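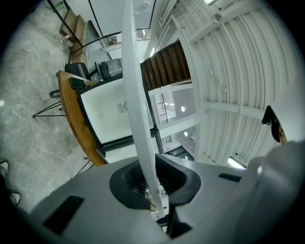
3.2 현장 조건과 바닥 마감재 분류

그림 3. 회색 대리석 무늬 바닥, 옅은 흰색 결이 보임.

본 절에서는 실내 바닥 마감재의 보행 소음 조사에서 현장을 어떻게 나누었는지 적는다. 대상은 Huvari 주거단지와 Brukness 업무동, 두 곳. 시공 도면이 남아 있는 세대만 포함하였다. 도면 없는 세대는 제외. 마감재 이름이 도면과 관리대장에서 서로 다른 경우가 꽤 있었고, 이 때는 도면을 따랐다.

마감재는 4개 군으로 나누었다. 석재 및 석재 무늬 타일, 목질계, 비닐계, 카펫. 석재와 석재 무늬 타일을 한 군으로 묶은 것에 대해서는 이견이 있을 수 있다. 표면 경도 차이는 있으나 예비 측정에서 보행음의 주파수 분포가 거의 겹쳤고, 거주자 설문에서도 둘을 구분하지 못하는 응답이 많았다. 대리석 무늬(그림 3)의 바닥은 육안만으로 재질을 확정하기 어려워 도면 표기를 기준으로 하였다. 무늬의 색이나 결은 분류에 쓰지 않음.

하부 구조는 별도 변수로 처리. 완충층 유무, 온돌 배관 유무만 기록하였고 슬래브 두께는 도면값을 그대로 옮겼다. 실제 두께와 차이가 날 수 있으나 천공 조사는 허가를 받지 못했다. Brukness 업무동은 전 층 완충층 없음. Huvari는 동마다 다르다.

3.3 측정 절차

측정은 9월에 시작하였다. 난방 가동 전이라 온돌 배관의 열팽창 영향은 배제할 수 있다고 보았다. 난방 가동 후의 보충 측정은 1월 13일 하루에 몰아서 실시했으며, 결과는 4장에서 따로 다룬다.

가진 방법은 두 가지. 표준 경량 충격원, 그리고 실제 보행. 실제 보행은 신발 조건을 3가지로 제한하였다: 맨발, 실내 슬리퍼, 굽이 단단한 구두. 주거 세대에서는 구두 조건을 생략할까 논의했으나 비교를 위해 남겼다. 보행자는 같은 경로를 일정한 속도로 걷고, 박자는 메트로놈으로 맞추었다. 박자를 놓친 경우 그 회차는 버리고 다시.

수음실 마이크는 바닥에서 같은 높이로 고정. 창과 문은 닫고, 환기 장치도 끈다. 냉장고는 끌 수 없는 세대가 있어서 배경 소음을 먼저 측정한 뒤 보정하였다. 세대당 반복은 6회. 최댓값과 최솟값을 빼고 나머지를 평균하였다. 이 방식은 이상값에 덜 민감하지만 분산을 실제보다 작게 보이게 하는 단점이 있으므로, 분산 분석에는 원자료를 사용했다.

분석 대상 세대는 최종 25세대이다. 표본이 작다. 특히 카펫 군은 모두 Brukness 업무동에 속해 건물 효과와 마감재 효과가 분리되지 않는다. 따라서 카펫 군의 결과는 참고용으로만 제시하고 군간 검정에서는 뺐다.

3.4 설문과 주관 평가

주관 평가는 Manolakis 척도를 우리말로 옮겨 사용하였다. 원척도의 문항 중 ‘거슬림’과 ‘신경 쓰임’에 해당하는 두 문항은 번역하면 뜻이 거의 같아져서 하나로 합쳤다. 이 때문에 총점을 원척도의 총점과 바로 비교할 수 없다. 응답은 측정 당일 받지 않고 며칠 뒤 우편으로 회수. 측정 과정을 지켜본 거주자가 소음을 의식하게 되는 문제를 줄이기 위함이다.

미회수 설문은 한 차례만 재발송하였다. 그래도 돌아오지 않으면 결측으로 처리, 대체값은 넣지 않았다.

보정과 통계 처리에는 Flustden 패키지를 썼다. 마감재 군, 완충층 유무, 신발 조건을 고정 효과로, 세대를 임의 효과로 둔 혼합 모형이다. 교호작용은 마감재와 신발 조건 사이의 것만 넣었다. 더 넣으면 모형이 수렴하지 않았다.

한계도 여기 적어 둔다. 첫째, 가구 배치를 통제하지 못했다. 둘째, 석재 군 세대 상당수가 거실 가운데에 깔개를 두고 있었고 측정 때는 이를 걷어 냈으므로, 평소 생활 조건의 소음은 측정값보다 낮을 가능성이 있다. 설문 응답은 깔개가 있는 상태의 경험을 반영할 것이므로 객관값과 주관값이 어긋나는 원인이 될수 있다. 줄눈 폭은 기록하지 않았는데, 구두 조건의 고주파 성분과 관련이 있어 보여 후속 조사에서는 기록 항목에 넣을 예정이다.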